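18th August
by Consuelo Cuadros

Okay, long one today, and most of it went into about nine lines of code (isn't that always the way).

I got in early and went straight back to the planner, because it had been bugging me all through dinner last night. The new Skarner release plans a path in 14 milliseconds when the space is open, and I was so pleased with that number until I asked it to go somewhere cramped. Then it sits there and thinks, and thinks, and hands me back 335 waypoints for a move my nephew could draw with a crayon. Half of them are tiny wiggles around cables that may not even be where the depth map says they are!

The cables are the whole headache. Metal I can model. I have a decent mesh of the case, the drive cage and the bay with the blue carrier, and the wrist view lines up with it nicely. A SATA cable looping over a motherboard is another matter: my segmentation wants to call it one solid lump, so the planner sees a wall.

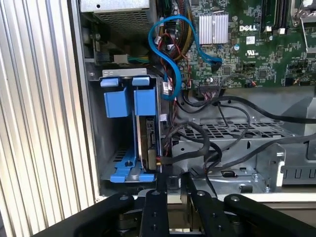

Wrist view, fingers pointed at the drive bay. Blue loop = today's enemy.

So I tried what Jitel suggested on the group call, which is to give soft stuff its own cost layer and stop treating it as a hard obstacle. Brushing past a cable costs you something, pushing deep into it costs a lot, and sheet metal stays completely off limits. I wrote it quick and ugly before lunch and ran it against the 103 saved poses from last week. The waypoint counts came way down and I did a little dance in my chair. Four of the poses still failed, all of them coming in low over the cage, and I want to look at those with fresh eyes.

Lunch was leftover rice. Then a fight with the frame transforms, my favorite hobby. The fixture tray frame and the tower frame are both defined off the table now (they used to be chained, tray to tower, and every time I re-registered the tower the tray went for a walk in RViz). Took me way too long to find the one launch file still publishing the old chain. The tray matters because the CPU and the memory module both have their own spots on it, and those poses need to hold still even if I redo the tower.

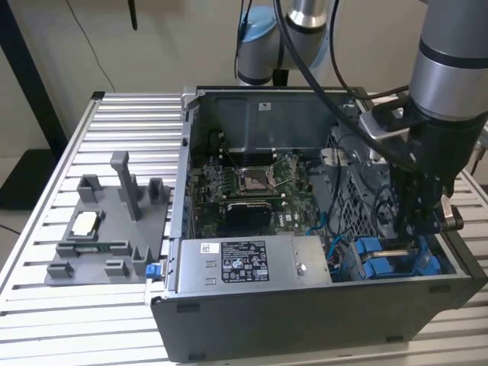

Afternoon: the blue carriers

With the cost layer in, I started on approach poses for the drive carriers. The wrist has very little room on that side, and there are two arms to keep out of each other's hair, plus their own cables hanging down. I had the second arm in the planning scene as a fat cylinder, which was lazy of me, and it was blocking perfectly good solutions. Swapped in the real collision mesh and bumped the padding down a notch. Planning got a bit slower but I'll take it.

I also finally split the approach into two pieces, a free move to a hover pose over the cage and then a straight-line move down from there. I should have done that in the first place. Rizzi's old script did it that way and I "simplified" it, ha.

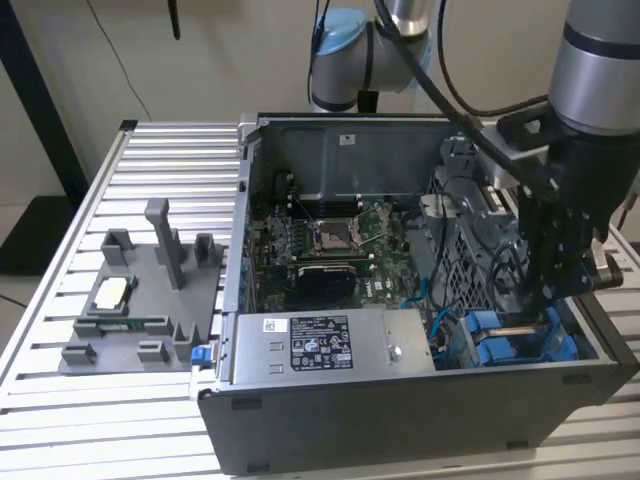

What I still don't like is how the straight-line piece picks its wrist angle. It takes whatever the hover pose ends with, so if the free move finishes twisted, the whole descent is twisted too, and then the fingers line up wrong for the handles. I'm going to try sampling a few hover angles and scoring the descent first, then planning the free move backward from the winner. More compute, but it's the cheap kind.

Other bits before I forget: the Wukwood logger is dropping force readings whenever I turn on the point cloud topic, so either I lower the cloud rate or I put the logger on its own machine. And the parameter file badly needs comments. I opened it today and found a value called fudge2. There is no fudge1.

I'd like the soft layer merged by September. Tomorrow it's those low poses over the cage, then the hover sampling, and I need to write Jitel back and say thanks.

Last updated: 18 hours ago

Recent entries
- Padding, margins and other ways to lie to a planner
- I re-registered the tower again
- Skarner upgrade notes, part two
- Depth maps vs. shiny sheet metal
- A very short day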